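Tolerance

The club's entry for the Fedon round was a folding task. The rules allowed any soft item, any fold, and any method of teaching, provided that the arm completed the final run alone. Ifor Morgan had read the rules twice and marked one line in pencil: a fold counted if the upper layer came to rest within 10 millimeters of the intended edge. He did not think 10 millimeters was generous.

Higinio Bermúdez thought it was. He had been folding since the start of the month and his error was small, and he said so in the log, which the whole club could read.

The method was demonstration. One student sat at the table with a gripper in each hand and folded. The tracking system recorded where the grippers went. The model, which the club called Rees after the street where it had first been trained, read the recordings and produced motions of its own. A good demonstration was slow, continuous, and free of corrections. A correction taught Rees to correct, and Rees corrected at times when there was nothing wrong.

Morgan wrote the procedure. Place the item at the center of the board. Close both jaws on the lower part. Lift, carry, lower, open. Wait two seconds. He had wanted three.

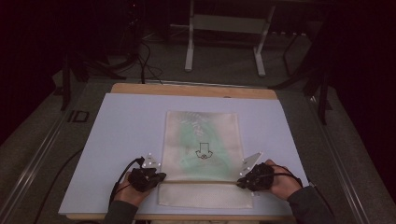

Anneke wrote under the day's entry that the procedure had the order wrong. The jaws should not close together. The left should close first and take up the slack, and the right should follow, and anyone who folded shirts at home would know it. She added that she had tried it both ways and would not be arguing about it in the log.

Morgan read the comment standing up. He went to the cabinet, took out the printed procedure, and compared the two. The procedure said both jaws. It did not say why. He could not remember having had a reason.

He asked Bermúdez for the numbers.

"Which ones?"

"All of them."

There were 1,127 recordings. Bermúdez had labeled each with the name of the operator, the item, and the outcome, and had left the notes field blank in all but a few. In one he had written "sneezed." The time between the left closure and the right closure was not a label, but it could be computed from the jaw signals, and Morgan computed it. The work took the rest of the evening. At 9 the building lights dropped to half, as they always did, and he moved his chair closer to the screen.

The result was not clean. Most operators closed the left jaw first without intending to. Morgan closed both together, to within the resolution of the sensor. His own demonstrations made up a small part of the set. When he removed them and trained Rees again, the mean error fell from 9 millimeters to 7.

He ran it a second time with a different seed. It was still 7.

He considered not telling anyone. The thought was brief and he recorded it nowhere. Then he opened the log and entered the two figures, the seeds, and the file list, and under "cause" he typed: operator. He looked at the word for a while and changed it to: operator (I.M.).

Bermúdez came in the next afternoon with the log already open on his phone.

"You took yourself out," he said.

"I took out a cluster of recordings with a common timing profile."

"That's you."

"Yes."

Bermúdez sat down at the table and moved the left gripper a short distance, then moved it back. He said that seven was fine. He said that nine had been fine too, under the rules, and that the Zastside team was rumored to be at 10 exactly and sleeping well. Morgan said that Zastside's sleep was outside the scope of the project.

"You could learn it," Bermúdez said. "Left, then right. It's a quarter of a second."

"I would be performing it. The signal would show that."

"Would it?"

Morgan did not know. It was a question with an answer, and the equipment to obtain the answer was on the table. He put on the gloves he used for typing in the cold, took them off again, and asked Bermúdez to start a recording.

The first attempts were poor. He closed left, counted, and closed right, and the count was audible in the data as a flat interval with no variation at all. Bermúdez plotted it and turned the screen toward him. The other operators made a loose cloud. Morgan made a line.

"Stop counting," Bermúdez said.

"Then what do I do in the interval?"

"Feel if it's tight. When it's tight, close the other one."

Morgan had not considered that the interval might contain an activity. He tried again. The left jaw closed. He drew it toward him until there was a resistance, very slight, transmitted through the body of the gripper to the heel of his hand. He closed the right. He did not know how long it had taken and had to be told.

They continued until the session limit. The line on the plot thickened, acquired a tail, and began to drift toward the cloud. It did not arrive there. Bermúdez said that it was closer than Anneke's first week, and that Anneke need not hear this from him.

Before he left, Morgan revised the procedure. He kept the numbering and replaced the second step, so that the sheet by the table now read:

1. Place the item at the center of the board, long side away from you.

2. Close the left jaw. Draw until the slack is gone. Close the right jaw. Do not count.

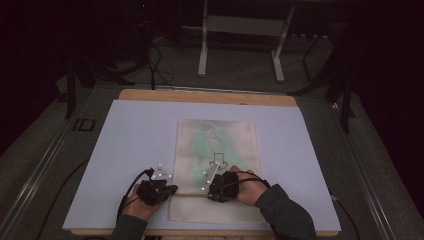
3. Lift, carry, lower, open. Wait three seconds.

He initialed the sheet and dated it 6th July. Bermúdez noticed the three seconds and let it stand.

The Fedon round was held in August, in the hall of the Trorura technical college, on a table slightly lower than the one they had trained on. Rees closed the left jaw. There was a pause, in which a judge glanced at her watch. The right jaw closed. The fold went over and came down, and the arm withdrew and waited for three seconds with nothing further to do.

The judge bent down with a steel rule. Morgan looked at the ceiling, where one of the panels was out of line with its neighbors, and tried to estimate by how much.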